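Speaker notes – Sunday evening session, shared workshop
Talk: Running the table robot in simulation before cutting any parts
Speaker: Pramila Nautiyal
Slot: 40 minutes including questions

Opening (keep short)

Say thanks to Ashok Srivastava for the slot and for the projector cable. Introduce Narendra Pal, who is doing the electronics, and ask people to hold wiring questions for him.

State what the project is. We are building a small wheeled robot with one arm that drives up to a dining table, picks up a glass or dish and takes it to the kitchen counter. Home use, built here on the back bench. Project name is Sokus. The base is aluminum extrusion, the arm is mostly printed.

State where we are. Base drives. Arm moves on the bench but is not on the base yet. Most of the work since September has been in simulation, and that is what the talk covers.

Why we went to simulation

The first arm, the Stirnach design, had a reach problem. We cut the plates, bolted it up and found the elbow hit the mast at table height. Two sets of plates went in the scrap bin. Pass one around if I remember to bring it.

After that the rule was that no plate gets cut until the arm has done the same move in the simulator. It costs an evening per change. A set of plates costs more than that and we have to wait for the laser slot.

Building the room

Harish Kandpal made the first room from plain boxes. Good for checking the drive code, no use for the camera code, which learned to find a brown box on a gray floor and then failed on everything else.

So we moved to furnished rooms with proper materials and light. The one on the next slide has the dining table we use for most of the pickup tests. Leave the slide up while talking about chairs and glass.

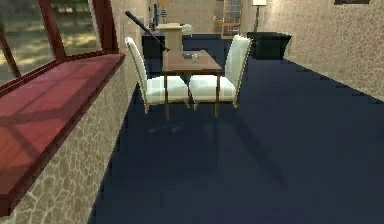
Slide 6. Dining room in the simulator, with the small square table and two white chairs.

Chairs. They are tucked in, and the seats nearly touch. The base can't come in on that side, so the planner has to find another way to the table. Mention that the first planner treated the chair backs as solid down to the floor and gave up.

Glass. The clear things on the tabletop are the hard part. Depth readings on clear glass are bad on the real camera, and the simulator was giving us perfect ones. Retno Sutanto wrote the filter that knocks holes in the depth image wherever the material is clear. Success on pickup dropped as soon as we turned it on, and we believe the lower number.

Floor. Dark navy carpet with shadows on it. The cliff check read dark carpet as a stair edge and stopped the base. Fixed by raising the threshold. Needs repeating on a real dark rug, which we have not done.

What carried over to the hardware

Drive code moved over with 4 settings changed, all of them wheel slip and motor delay. Arm code is slower to move over. The real shoulder sags under load and the model does not. Narendra has added a spring term for it – ask him for the value, I keep quoting the old one.

Gripper pads: we ran over 10 versions in simulation and printed two. The softer one is on the bench arm now.

If time is short, skip the gripper pads and go straight to the demo.

Demo

Bench arm only. Use the plastic cup. Check the emergency stop before people come close, and keep the front row behind the tape.

Questions likely to come up

Can the room files be shared: yes, ask Harish.
Can it run on a laptop: yes, slowly, with the shadows turned off.
When does the arm go on the base: after the new shoulder bracket is cut.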